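How to Clear a Snack Table After a Break

Storico Break Room Guides
Updated 20/02/2024

Start with anything that can spill. Pick up the small sauce cups first and keep them level. If there is a lid nearby, put it on before you carry the cup to the sink or the trash.

Next, check the paper cups. Shake out whatever is stuck inside, then stack them. A 13-gallon bag is enough for most tables.

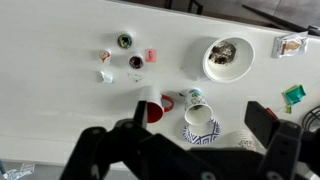

Step 2: Mug, paper cups, plate and sauce cups still to be sorted.

Mugs go to the sink – keep them out of the trash pile. Read any sticky notes before you throw them away.

Put used napkins on a paper plate, fold it over and drop it in the bag. Leave the crumbs for last. Brush them into your hand with a dry cloth, then wipe the table with warm water and a drop of dish soap.

Next guide: Cleaning the Coffee Counter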